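Dirden Building, 2nd floor walk-through
Fire, electrical, trip hazards, general condition
September round, started 7:30 am

Key: OK / FIX / WATCH. Comments under the line where there are any.

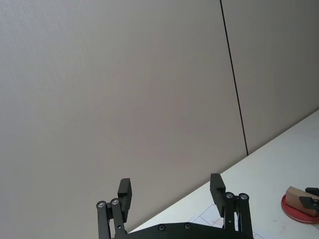
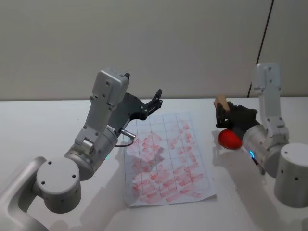

White tabletop against the wall, seam between wall panels visible in both.

Grurer
Site safety inspector

EXITS AND CORRIDORS

Main corridor clear full width: OK
Exit sign, east stair: OK
Exit sign, west stair: FIX
Lit but dim on one side. Same comment last round. Ticket was closed without the lamp being changed, please reopen it.
Stair door closes by itself and latches: FIX (west)
Closes, doesnt latch. Tried it several times. Needs the closer adjusted, maybe the strike plate too.
Handrails tight: OK
Nothing stored under stairs: FIX
Two flattened boxes and a floor fan. Moved the fan myself. Boxes still there when I left.

FIRE EQUIPMENT

Extinguishers on hooks, pins in, gauge in green: OK except one
Kitchenette extinguisher, tag 709, needle sitting right at the bottom of the green. WATCH, have Bako look at it when they come for the annual service.
Monthly tags initialed: FIX
Blank for last month on the whole corridor. Either it wasn't done or it wasn't written down, same thing as far as the insurer goes.
Pull stations not blocked: OK
Smoke detector covers removed after painting: OK
Sprinkler heads, 18 inches clear below: FIX
Supply closet. Paper towels stacked to the ceiling again. Take off the top two rows.

ELECTRICAL

Panel door shut, 3 feet clear in front: OK
Panel schedule readable: WATCH
Half of it is in pencil and fading. Retype and tape inside the door.
Outlet covers, no cracks: FIX
Room 66, cracked plate by the window. Not live at the crack but replace it anyway.
No power strips plugged into power strips: FIX
Room 66 again. Unplugged and left a note.
GFCI tested, kitchenette: OK
GFCI tested, restrooms: OK

FLOORS AND WALLS

Carpet edges down: WATCH
Lifting a little outside the elevator. Not a trip yet.
Wet floor signs available: OK
Ceiling tiles in place, no stains: FIX
New brown stain outside the mens room. Ask Hakus if the unit above is draining right, they were up there in the summer.
Shelving over 5 feet anchored: OK

KITCHENETTE

Fridge cord not pinched: OK
Microwave door seals clean: FIX
Not a hazard, just gross.
Nothing on top of toaster oven: OK
First aid kit stocked: FIX
Out of large bandages and the eye wash expired. Order two bottles.

NOT CHECKED THIS ROUND

Roof hatch. Key not at the desk.
Emergency light battery test, floor was in use. Will do it early next time, before 7.

TO CLOSE OUT

West stair latch and exit sign lamp come first, both this week please. Closet and power strips should be same day. Rest by the next round. Write the date next to each item when its done and leave teh sheet in the clipboard by the panel, not in my mailbox.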